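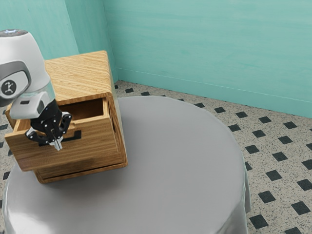 Good practice group, November meeting. Marleny Castaño opened by thanking everyone for coming back after the long gap, and then took us straight to item one, the draft rule on how a simulated drawer task must be set up before its results can be shared with the other sites. She reminded us that the old wording only said "drawer open or closed," and several people had found this hard to live with. With the drawer already pulled partway out and the fingertips close together in front of the handle, as they are in the cabinet setup, neither word fits. It was agreed, after a good deal of friendly back and forth, that the start state will be written down as a measured opening, and that the gripper's position relative to the handle will be recorded with it.

Item two, shared test settings. The Skutby team would like every site to run the same 1,000 starts for a drawer task, and Olex asked for 3,000, feeling that the smaller set hides the rare failures. We went around the table on this one! In the end we settled on 1,000 for routine checks and 3,000 before anything is released. Rugemalira asked that the seeds be published along with the scores, and this was warmly supported.

Item three, what counts as a success. The Clunderetti log from the last round held 1,717 attempts, and 304 of them had been marked "unclear" by the reviewers - far too many for anyone's comfort. Marleny felt the trouble lay in our own guidance, which never says how long the drawer has to stay put after the fingers let go. A two-second hold was proposed and accepted. The unclear attempts will be scored again under the new rule, and the first scores will be kept on file beside the new ones.

Item four, room and lighting changes. Held over, as we had run well past our time. Olex will send around a short note on wall and floor textures before we meet again.

Actions: Marleny to circulate the revised wording for items one and three. Skutby to post the seed list. Clunderetti to rescore the 304 attempts.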